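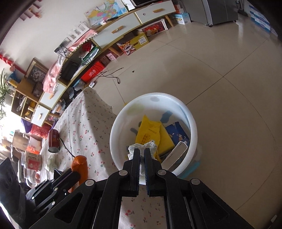 How to Write a Short Author Biography for a Local Reading Guide

Last updated: July 19, 2021

Filed under: Writers & Books > Help for Contributors

Print this page | E-mail this page

The Pallham reading guide gives each writer one entry. Most entries are written by readers, and the steps below are the ones we ask everyone to follow. Please read two or three finished entries before you start.

1. Check that the writer isn't already listed

Search by surname, then by any pen name. Married names are often missed. If there is an entry but it is thin, send additions to it and don't begin a second one.

2. Collect the plain facts

You need a full name, the place of birth, the years of birth and death, and the kind of writing the person is known for. Parish registers and school rolls are good for births. Obituaries are good for deaths but poor for nearly everything before them, so check any early date somewhere else.

Write down where each fact came from as you go, with page numbers.

3. Write the opening sentence

Put the name, the years and the kind of writing in one sentence. For example:

Sowmya Kaimal is a novelist and short story writer whose books are set in the mill villages near Pornora.

Leave out "famous", "beloved" and "celebrated".

4. Add the life in order

Start with birth and family, then schooling, work, first publication and later books. Many local writers had another job for most of their lives, and it should go in. Keep marriages and children to a line unless they bear on the books.

An entry should come to about 210 words. The longest in the guide is 788, and we would not accept one of that length now.

5. List the books

Give title, publisher and year, oldest first. Use the first edition. If a book was reissued under another title, put the later title in brackets. Pamphlets count if they had a printed cover. The early Flillen chapbooks have no year on them, so write "undated".

6. Send it in

Paste the text into the contributor form and put your sources at the bottom. Entries received before the end of August go into the autumn update. The editor may shorten what you send. 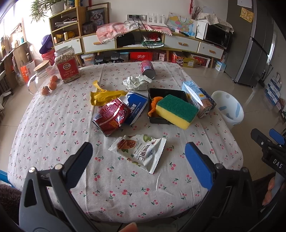 What should I do if two sources give different birth years?

Use the year from the register or certificate, and mention the other one in your source notes. If neither source is official, write "born" followed by both years with "or" between them.

See also: Quoting from letters; Pen names and initials; The Gounder list of small presses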